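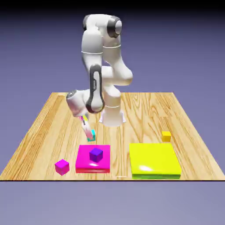

Moved from packing bench to "sim operator", is this a real job?

Posted by I-seul Byun, Thu 11 June
Category: Work and careers > Warehousing

I've worked the returns bench at Kernen for a good while. Small parts come back in the wrong bags, I put them in the right bags. It's not glamorous but you can talk while you do it, and I've heard the full history of everyone's kitchen renovation.

In July we're getting two arms for the bench. Four of us were asked if we'd like to "upskill", in the tone people use when they ask if you'd like to sit down. So now I spend half my shift in the old first aid room with a computer, running a program called Tawhiri. It has a pretend arm on a pretend wooden table with some coloured cubes and a pink pad and a yellow pad. I steer the arm, pick up a cube, put it where the task sheet says, save the run, start again. The quota is 34 good runs a shift. A run where you drop the cube goes in a different folder, and mine is filling nicely.

My questions:

Is this a real job with a real classification, or am I on packer's pay doing something else? My payslip still says storeperson grade 2.

The cubes don't look anything like what we sort. We sort hinges. How is this meant to help?

There's a purple cube and no purple pad. On my sheet it starts out on the pink pad, which is plainly where the pink cube ought to go. Do I shift it first or leave it? My supervisor said "use your judgement", and I was under the impression my judgement was what they were replacing.

Also my wrist hurts, but in a new place.

Jornis
Posted 2 hours later

Did this for a year at a bottling place, so here goes.

Pay first. Go and find your position description and read it next to what you do all day. If the two have parted company, ask in writing for a reclassification before July. After the arms go in you'll be "settled into the role" and the conversation gets a lot harder. Keep your own tally of hours in the first aid room. A cheap notebook is fine. I got a higher duties allowance backdated on the strength of a notebook with a horse on the cover.

Second, the cubes. They're a warm-up. Blocks are easy to draw and easy to check, so everyone can see whether the thing reaches the right spot and lets go at the right moment. Hinges should come later, and when they do, ask to be in the room when they set them up. Ours had modelled the bottle caps and forgotten that half of them turn up sticky. Anybody on the bench could have told them that, and eventually somebody did, after 600 runs.

Purple cube: ask which one they want and get it on the sheet. If you clear it off first and your workmate stacks on top of it, you've got two different jobs saved under one name. It may be there on purpose to see how people deal with something in the way. It may have been left there by whoever made the file. Both happen.

Wrist: report it today. Put "workstation" on the form and don't be talked into writing "pre-existing". A mouse is a rotten way to drive an arm, so ask if they've got another controller in a cupboard.

bustari_2000
Posted the next day

robots are coming for all of us mate. learn a trade

Tin Shed Marg
Posted the next day

The advice above about the paperwork is good. I'd add one thing from the other side, as I'm a team leader and we put arms in last winter.

What changed most on our floor was the talking. The bench used to be six people facing each other and now it's two people facing a guard rail. The work's easier on the shoulders, no argument there, but people stopped knowing when somebody was having a rough week. If you have any say in the layout, ask for the sim computer to go somewhere people walk past. A first aid room with the door shut is a lonely spot to move a cube 34 times.

And ask what happens once they've got enough runs. There's usually a number. Ours was 2000 and it was in the vendor's quote the whole time, I just hadn't been shown that page. You want to know what your job is the morning after they reach it, preferably with a signature under it.

I-seul Byun
Reply to Tin Shed Marg

Thank you both. I asked about the number and was told it's "an ongoing process". Then I asked the fellow who installs the software and he said nearly 600 per task, so I've started a notebook. No horse, sadly.

The purple cube is to be moved off first. They've put it on the sheet now, in bold, as if it had always been there. Wrist is reported, and I've asked about the door.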